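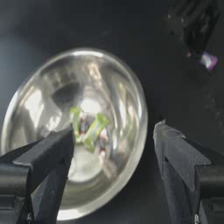

Page 12

Local Government and Elections
Notes for Topic 5: By-elections and casual vacancies

A seat can fall vacant between general elections when a councillor resigns, dies, moves out of the district or is disqualified. The council clerk has to declare the vacancy before anything else can happen. Until then the seat still counts towards the quorum, and students often miss this in the short essay.

Filling the seat

There are two common methods. Under a countback, the ballots from the last election are looked at again and the seat goes to an unelected candidate. Under a by-election, voters in the affected ward go back to the polls. Countbacks are cheap and quick, but they need enough willing candidates from the first contest. Mulcombe used countbacks until the second runner-up declined the seat, and then changed its rules.

Case: Nodlow, east ward

Merike Strazds resigned in May with more than a year of her term left. Five candidates nominated. Turnout fell to nearly 1000, and Ott Rimkutė won by 279 votes on a promise to reopen the Skedar Road depot. He had no party label on the ballot paper. Butkienė's chapter in the reader treats the result as a protest vote. I think the figures are too thin for that, and you are free to argue either way.

Points to look at when you read the case:

Who could vote. The roll closed before the new housing on the north side was occupied.

Timing. The poll fell in school holidays – the returning officer had some choice of date and did not explain it.

Party labels. Compare with Mulcombe, where labels are printed and most independents do badly.

Terms

Casual vacancy: a seat that empties before the end of its term.
Writ or notice: the formal document that starts the election.
Returning officer: the person in charge of the poll and the count.

Reading for next time: Butkienė, chapter 5, and the Nodlow council minutes for May.

Notes last revised December 25, 2022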